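Pallberg
Products / Handling / Two-arm tray and bin handling
Home demonstrations / Visit us at Vunville

Phelan two-arm handling unit

Suitable for: trays, shallow bins, boxed parts, open racking
Arms: 2
Demonstration room: Vunville, ground floor
Order reference: 1387

The Phelan is our two-arm handling unit for people who move trays all day long and would like to stop. It was built for stores and small assembly shops where the racking is already up, the trays are already bought, and there is no appetite for pulling everything out and starting again. If your trays have a rim and a person can pick one up with both hands, then there is a good chance the Phelan can be taught to do it too, and we would love you to come and find out.

Most of our customers first meet it at one of the open days at Vunville, and we have come to think that is much the best way round. A page like this one can give you the sizes and the options (and it does, further down), but it is hard to get the feel of a machine from a table of numbers. The demonstration room is laid out the way a modest stores area might be, with yellow shelving, a bin and a bit of floor to move about in. Come in stout shoes, bring a flask if you like, though there is always tea on, and ask as many questions as you please.

The tray routine is the one people gather round for. Both hands take hold of a tray, one at each side, and the arms can then tip it, turn it over or bring it back level before it goes up on a shelf. We like to run it slowly the first time so that you can watch the fingers close, and then again at working speed, which tends to get the conversation going!
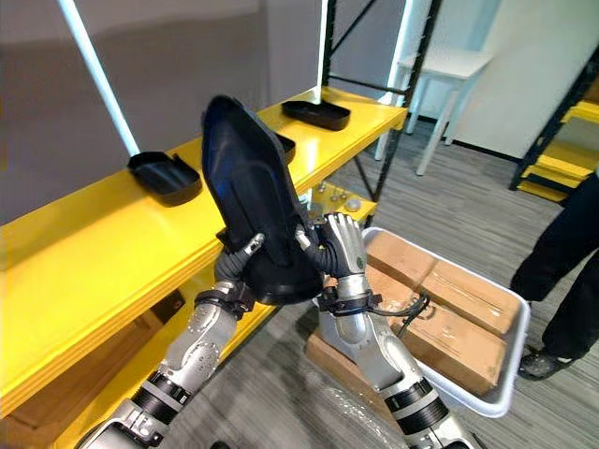 Phelan holding a black tray between both hands, with more trays on the shelf behind.

Visitors often ask to try it with their own trays, and the answer is a happy yes, provided you let us know beforehand. Please send one over a week or so ahead if you can, or at least the outside measurements and the weight when full. Trays with very soft sides can be awkward and may need a little more time to set up. We had a lovely long session in September with a bakery supplier whose trays were as bendy as cardboard, and we got there in the end, but it did take most of the afternoon and rather a lot of biscuits.

What comes with the unit

Two arms with hands fitted
Fabric sleeves for the wrists, in dark charcoal-green
Tesano control cabinet with a 20 metre lead
Teaching handset and stand
Printed handbook, and a short course for your staff at Vunville

Sizes and limits

Widest tray: 700 mm
Power: ordinary single-phase supply
Flooring: level concrete, vinyl or short-pile carpet tile

The sleeves are worth a word. They slip over the wrist and keep dust and stray bits of packaging away from the joints, and they come off for washing in a couple of minutes. A spare pair is tucked into every crate. The fingers are left bare below the sleeve, metal tubes with black rubber tips, so they are easy to wipe down and easy to inspect at the start of a shift. The tips are a wearing part and you can order them singly or by the bag.

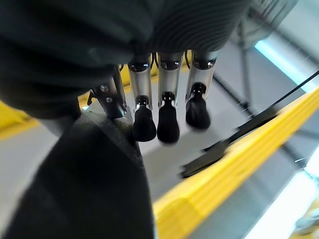 Can we see the Phelan working before we place an order?
Open days are free to attend and there is no need to be a customer. Write to the Vunville office with the number in your party and a rough idea of what you handle, and we will send back the next dates.

A usual visit starts at ten in the morning with a look round, then the tray routine, then a good stretch of time for questions and for having a go with the handset yourself. Teaching a simple move is far less daunting than it sounds, and we have seen people who swore they were hopeless with machines get the hang of it before lunch. The afternoon is kept for anyone who has sent trays in advance. You are very welcome to stay and watch even if yours are not among them.

Parking is at the back of the building, through the second gate. The room is all on one level and there is a seat for anyone who would sooner not stand.

Delivery and fitting are quoted separately, as so much depends on your doors and your floor. Please give order reference 1387 when you write, and mention the open day if you would like a place kept for you.

Related pages: Spare fingertips / Wrist sleeves / Tesano control cabinet / Directions to Vunville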